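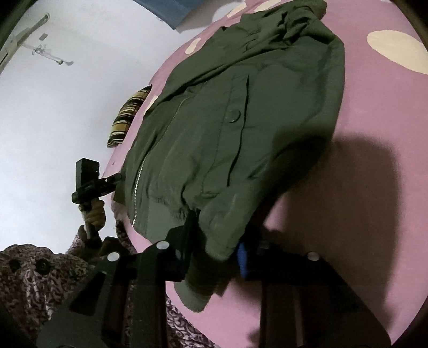
A dark green jacket on a bed, with hand-held grippers built at the Felcombe shared workshop.

FELCOMBE, May – The Felcombe shared workshop has released the plans for Plirow, a pair of hand-held grippers that members designed and built on its own benches. The plans are free to download and may be used by anyone, at home or in a workshop.

Plirow is meant for people who want to teach a robot arm household jobs such as folding clothes or making a bed. A person holds one gripper in each hand and does the job at normal speed. The recordings are then used to train the arm.

The design took about 20 months and went through several versions. Early ones were too heavy to hold for long, and the fingers slid off thin fabric. The current version uses black plastic plates held with ordinary machine screws. Each pair has 23 printed parts, and all of them fit on a small home printer. The screws are a standard size and can be bought at most hardware stores.

Clothing has been the main test so far. Zippers, ribbed cuffs and smooth lining cloth all behave differently between the fingers, and a jacket has most of these in one garment. Members have been using the grippers at home on their own beds and tables – the workshop bench is flat and well lit, and bedrooms often are not.

The electronics were worked out with Hurkora, a small parts supplier that also lent the workshop a bench power supply. The Macapagal makers' group tested the build instructions from start to finish and sent back corrections, most of them to the wiring pages. Those corrections are included in this release.

The workshop will run 2 build evenings for people who would like help putting a pair together. There is room for 20 people at each. Printed parts will be provided, but builders should bring their own screwdrivers. Places can be booked at the front desk or through the workshop's website.

A left-handed trigger and a smaller grip are planned for the next version.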